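Residence Diary, Illik House – Kitchen and Common Room
Entry for 12 August 2022, kept by Marloes Hendriks, Household Officer

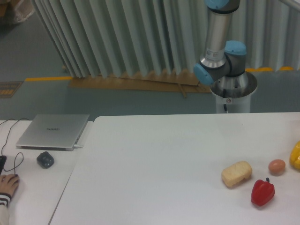

What is to be served at the shared supper this evening?
Stuffed peppers, with an egg dish and bread on the side, as set out in the summer menu approved by the house.

The day began with the ordering book. The Perkow delivery was entered under order number 3354, and the invoice was placed in the green folder with the others for this quarter. Two lines of the order were marked as not supplied, namely the flat parsley and the second sack of rice. Mr. Timmermans was informed by telephone and undertook to bring parsley from his own garden. The rice in the dry store is sufficient for tonight.

The peppers for this supper are to be red and yellow. Green peppers were used on the last occasion and were left on a number of plates, and a note to that effect stands in this diary. I have asked that the stems be kept on and the tops put back as lids before baking. Ms. Hjaltested prefers to halve them lengthwise, which takes less time in the oven, and we discussed the matter at some length before lunch. It was agreed that the lids would be kept this time and that the halved method would be tried in December, when the oven is also needed for the roast.

The filling was settled as follows. Rice, onion, chopped tomato, 300 grams of white cheese, and the parsley if it arrives. The cheese is to be crumbled by hand. One tray is to be made without cheese and marked with a paper flag, and this tray goes on the lower shelf.

Eggs were next. The household has used brown eggs from Flallier for two summers and I see no cause to change, although the price has gone up again. Mr. Riis asked whether the eggs should be boiled or baked into a flat omelet. I decided on the omelet, cut into squares and served cold. He has a good hand with it and was pleased to be asked. It must come out of the pan before the onions go in, as there are only 4 burners and one of them is slow to light.

The white tabletop was given attention in the afternoon. Turmeric stains it badly, and the mark left in the spring has faded only in part. I have written to Mudgway for the price of a fitted cover. Until an answer is received, chopping is to be done on boards, and the boards are to be scrubbed and stood upright after use. Laptops and papers should be put away before the places are laid. I repeat this request here, as it was made in June and again in July.

A letter came from Griet Hoekstra, who held this post before me. She asks after the bread tins and encloses her recipe for the soft white loaf, in her own hand and with the quantities crossed out twice. I have copied it onto a clean card. My own loaves remain heavy, and I intend to follow her timings exactly next week.

Mr. Timmermans arrived at four with the parsley and a bag of plums that had not been asked for – they will do for dessert. The oven was lit at a quarter past five. Supper is called for seven, and the diary is closed here so that I may see to the onions.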